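The Long Road to the Dustpan
At the Juvinthorpe robotics club, the future of automation is being taught to tidy up after itself
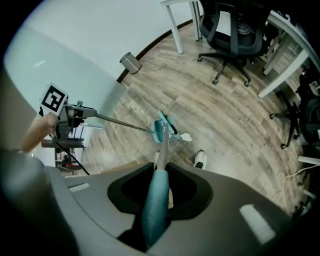

The club at Juvinthorpe began, as these things do, with bigger plans. When the sign-up sheet went around in January there was talk of a walking robot, and of a drone that would deliver snacks between buildings. One student drew a tank. What they settled on, after two meetings and a look at the budget, was sweeping.

"I told them to pick something their parents would let them stop doing," says Clementina Godinho, who runs the club and has the calm of a woman who has watched a lot of small motors burn out. "They all wrote down chores. Then we ranked the chores by how much we thought a robot would hate them."

Sweeping up came first. Folding laundry was second, and has been put off until the students are older, or possibly until they have retired.

The method takes some getting used to. The students don't program the sweeping, at least not in the way their grandparents imagine programming. They do it themselves, by hand, over and over, using grippers they hold like oversized salad tongs. One gripper takes the dustpan. The other takes the brush end of things. A camera rides along and records everything, and later on a computer is supposed to study the recordings and work out what a person does when a person picks up a scrap of paper. The club's goal for the term is 400 good runs. When I visited they had 189, and a whiteboard discussion going over what "good" meant.

It is harder than it sounds. I know this because I asked for a turn. You have a perfectly capable hand, and you have agreed to use it only for squeezing. The pan's handle sits in the gripper and wants to roll. You nudge the paper and it goes under a desk. You bring the pan to the paper, the paper retreats with a certain dignity, and you follow it across the floor like a man chasing his hat. My run lasted so long that a ninth grader asked, kindly, whether I would like her to take over. It was marked on the sheet as "not good" and I have no grounds for appeal.

The students have become connoisseurs of trash. A flat sheet is useless, as the brush just rides over it. A tight ball rolls. The ideal, I was told with some force, is a loose crumple, and there is a boy named in the club records only as Chief Crumpler whose output is considered the standard. Somebody's cereal was tried for a week and is not discussed.

All of this is aimed at the Moodley, a regional student contest where teams show off a machine doing one household job while the judges stand close by and try not to look worried. Each team gets three attempts. Timekeeping at Juvinthorpe is handled by an old Timex that Godinho wears on the outside of her sleeve, and which she taps when a run drags. I got tapped.

The machine that will learn from all this lives in a cabinet and is called Stirard. The name was a compromise between two factions, both of which feel they lost. Stirard is one arm on a rolling base, bought used for $1,278 after a bake sale, a car wash and a grant application that Godinho describes as "mostly adjectives." So far Stirard has been trained on the first batch of recordings and can find a dustpan. What it does upon finding the dustpan varies. On the afternoon I was there it approached, paused for a good long while, and backed away, and several students nodded as if they had felt the same thing themselves.

I asked one of them whether all this effort might be better spent just sweeping the floor. She gave it real thought. She said that the floor had been swept so many times this term that it was the cleanest room in the school, and that they'd had to start bringing in paper from the recycling to have something to do. Then she said that her older brother had not swept a floor in 365 days, that she had kept track, and that if Stirard could be taught then there might be hope for him too.

Godinho is less sure about the brother. She is fairly sure about the club. Attendance has held up since the cold weather, which she puts down to the grippers, because people will do almost anything if you let them do it with a gadget. Next year she wants to try setting a table. The snack drone people have asked for another vote.

The Moodley takes entries until the end of the month. Juvinthorpe's form went in on 2018-04-02, with the box for "expected outcome" filled in by the students. They wrote "some paper."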